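Imprimer | Envoyer par e-mail

Notes d'intervention – Savita Grewal
Accrochage des petits formats, atelier Gruson

Diapo 1. Rappeler le périmètre : 73 cadres, formats inférieurs au A4. Ne pas détailler l'inventaire.

Diapo 2. Repérage à plat avant tout perçage. Entraxe mesuré au dos, report au crayon.
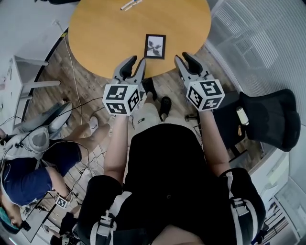

Diapo 3. Le passe-partout fixe la distance de lecture. Marge large, sujet réduit. Le petit cadre sombre posé à plat vers le centre de la table ronde le montre : passe-partout blanc, motif gris et noir. Passer ensuite aux questions.

À lire aussi
Quiroga : choisir un carton neutre
Eltby, bilan de juillet
Cluvivitz : crochets et charges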